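Categoría: Tutoriales > Percepción y sincronización
Imprimir | Enviar por correo
Junio — por Damián Benítez

Cómo alinear en el tiempo los flujos de dos pinzas de mano y una cámara de cabeza

Cuando se graba con dos pinzas y una cámara en la cabeza, cada dispositivo lleva su propio reloj. Si se entrena una política con los datos tal como salen, los dedos se cierran en una vista antes que en la otra. Este tutorial explica cómo corregirlo con Pevari, la herramienta de línea de comandos que usamos para preparar episodios. 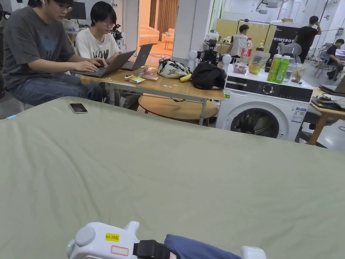
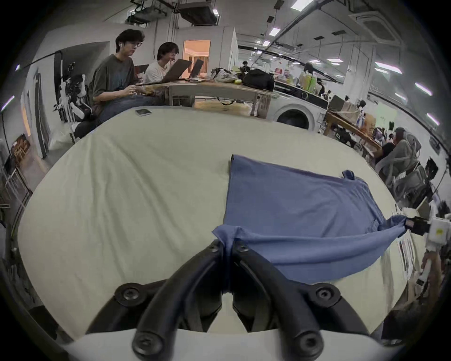

Vista desde la cabeza (primera) y vista desde una de las pinzas, con la tela sujeta entre los dedos (segunda).

Requisitos

Pevari instalado, una carpeta por episodio y los archivos de marcas de tiempo junto a cada vídeo. Las marcas deben estar en milisegundos. Si vienen en segundos, hay que convertirlas antes; el programa no avisa.

Paso 1. Comprobar los relojes

Ejecute pevari check sobre la carpeta. La salida muestra la primera y la última marca de cada flujo. Un desfase inicial constante es normal. Si la diferencia crece a lo largo del episodio hay deriva, y conviene activar la opción --drift en el paso siguiente.

Paso 2. Estimar el desfase

pevari align --ref cabeza --window 2000

La ventana es el margen de búsqueda, en milisegundos. El programa compara el movimiento de la cámara de cada pinza con el flujo de referencia y guarda el resultado en offsets.json. Con telas de un solo color la estimación visual sale peor, sobre todo si ocupan casi toda la imagen. En ese caso use la señal inercial con --source imu.

Paso 3. Revisar a mano

Abra el episodio en el visor Misard y busque un cierre de dedos que se distinga en todas las vistas. Avance fotograma a fotograma. Si el error supera los 50 ms, corrija el valor en offsets.json y vuelva a cargar. Yo reviso un cierre al principio y otro cerca del final — con uno solo la deriva pasa inadvertida.

Paso 4. Remuestrear y exportar

pevari export --rate 15 --max-gap 300

Los tres flujos quedan a 15 Hz. Los huecos de más de 300 ms no se interpolan: el episodio se parte en dos y cada tramo recibe su propio identificador.

Problemas frecuentes

Pinza izquierda y derecha intercambiadas: revise el campo side en los metadatos y compárelo con la etiqueta de la carcasa. La alineación puede dar un valor creíble aunque los lados estén cambiados.

Desfase igual a la ventana: la búsqueda ha llegado al límite. Amplíe --window y repita el paso 2.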